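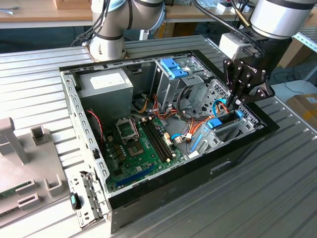
The Zirno cell is a two-armed robot station for taking old desktop computers apart, and I've been the one looking after it long enough that I was asked to write its entry for our workshop encyclopedia. It takes in a tower with the side panel already off, laid on its side so that everything you'd want to get at faces the ceiling. The arms share the job between them from there. Cables are the part of it that visitors always want to see, and fair enough – a black two-finger gripper pinching one cable next to a blue drive bracket, with orange, yellow and black power leads spilling across the middle of the case, is a good deal more interesting than watching screws come out. The rest of this entry is mostly about keeping the thing in order, as that's what I know.

Name and background

Zirno was the name of the job before it was the name of the machine. Rochelle Nepia wrote the first proposal at the Midtbø workshop, and the label on her folder simply stuck. People here also call it "the strip cell" or "the bench", and older notes use all three without warning, so if you're searching the logbook, try each of them. The control software is called Lirnov. It has its own entry, written by Fletcher Prendergast, and I'd point you there for anything to do with motion planning, which I understand about as well as I understand opera.

Layout

Both arms are collaborative types in white and grey, bolted to a ribbed aluminium table. The ribs are the best thing about it. You can clamp a fixture nearly anywhere along them, slide it, swear at it and slide it again. There's a grey plastic fixture on the left with an upright post and two small U-shaped holders, and we treat its position as fixed. Please don't move it to make room for your tea. An old wooden workbench runs behind, and I won't hear a word against it.

Everything the arms do is measured from one corner of the table, which Lirnov calls home. The case itself goes down by eye and then gets nudged square by hand. I tried a set of end stops for a while, but computer cases come in so many silly shapes that I was forever changing the stops, and in June I took them off and put them in a drawer.

Setting up

A cold start takes me the length of a cup of coffee, longer if someone has left the table in a state. My own order goes like this, and I'd suggest sticking to it until you've found a better one:

Clear the ribs with a soft brush. Screws love to sit down in the grooves, and a case resting on a screw will rock.
Power up the controller and let both arms finish their self-check before you touch anything.
Send each arm home on its own, left first.
Open and close each gripper three times and listen. You want the same click every time.
Lay the case down, square it up and press on all the corners.
Run the slow pass with your hand on the stop button.

The slow pass is the whole programme at a crawl, with the fingers open. It's dull, and I've skipped it exactly once. The arm came down a thumb's width too far over and leant on the side of a drive bay until it tripped out. No harm done to the arm, but I had to go and find Fletcher and own up.

Grip settings

Lirnov stores grip force as a plain number with no units, which drove me up the wall at first. The default is 990, and that's fine for brackets and metal bits. For cables I drop it to 299. Any higher and the fingertips start to mark the sleeving, any lower and flat data cables slide straight out when the arm pulls back. Round bundles of power leads are more forgiving. I let the fingers close on one or two leads and leave the others to follow along, though Rochelle prefers to grab the lot and we've agreed to differ.

Looking after the fingertips

The fingertips are what wears. They pick up a shine from rubbing on sheet metal, and once they're shiny the grip goes vague – you'll see a cable creep before you see it drop. I wipe them with a damp cloth at the end of each day and rub them lightly with a fine abrasive pad when wiping stops helping. The last pair came off at 1783 cases, going by the counter. I'd have changed them sooner if I'd remembered to order any. Spares come from Goltska in plain bags, and left and right are the same part, so don't waste an afternoon (as I did) trying to work out which is which.

When you fit new ones, do the screws up finger tight, close the gripper gently so the faces line up, and then nip them up properly. Run the three-click test again afterwards.

Cables on the arms

The arms' own cables need watching too. They run along the outside, so every time a wrist turns they get tugged a little. Leave a loose loop at each joint, big enough to get two fingers through. I check the connectors by hand before the first case of the morning, just a light twist to see if anything has worked free. If an arm stops halfway through a move and Lirnov reports a lost signal, go to the connectors first. The second place to look is the clamp nearest the base, and after that it's Fletcher's problem.

Known faults

Left arm slow to home: usually stiff after a long rest. Send it home a second time.

Gripper closes but reports empty: worn fingertips, or the force is still set for cables.

Case shifts during a pull: there's a screw under it. There is always a screw under it.

Counter resets to zero: still unexplained. Write the figure in the logbook at the end of the day and type it back in.

See also: Lirnov; Fixtures and clamps; Midtbø workshop, opening up and locking up.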